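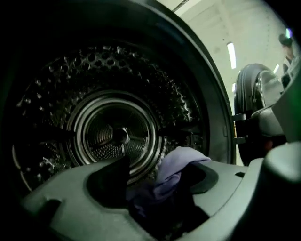
Speaker notes, Cyrill Ortner, Vusteck

Slide 4. Laundry task. Say slowly: one example is one cloth, held in the gripper, at the open drum. The tool is held by hand, so we need no robot at this stage.

Slide 5. We have 284 examples now. The goal is 2,000. Pause for the number.

Mention that the steel drum reflects light and the model may learn the reflections. Therefore we want other machines also, and other rooms. Oisín will ask about door angle. Answer: we vary it, see slide 9.

Thank Gobnait for the labels. Then questions, 5 minutes.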